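Palby opens countertop cooking room for small-kitchen classes

November 20, 2023 – Palby, a cooking school for people who live in small apartments, has opened a new room for its countertop classes. The room is fitted out for cooking with plug-in appliances on an ordinary table, with no range or built-in oven.

The first course starts this month and runs for 10 sessions. Each session lasts 30 minutes and deals with one kind of everyday food: toast and sandwiches, dried beans, grains, eggs, soups and so on.

"Many of our students rent a single room and cook on whatever surface they have," said Naheed Durrani, who runs the Palby program. "We teach on a table and a hot plate. They can go home and do the same thing the same evening."
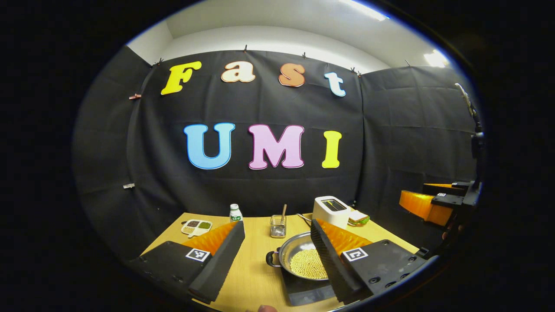 Beans and grains take up a large part of the course. Students learn to sort and measure them, to soak the ones that need it and to cook them in a plain metal saucepan. Soybeans are covered early on, as they need a long soak and students are asked to start them at home the night before. Toaster work comes in the same week, with sandwich fillings that can be made without a stove.

The table for the room came from Furkitwood, which also supplied tables to the school's older rooms in October. Drakau handled the wiring and lighting. The backdrop behind the table is black fabric, clipped up so that it can be taken down and washed.

"We wanted a table people could gather at," said Danish Janjua of Furkitwood. "It has to stand up to daily wiping – that was the main request from the school."

Classes are open to adults and to teenagers who come with an adult. All cooking equipment is provided. Students should bring an apron and a lidded container for leftovers. Recipe sheets are handed out at the end of each session.

A second course, with 19 places, will open for sign-up once the first is under way. Places can be reserved at the Palby front desk.

Media contact: Naheed Durrani, Palby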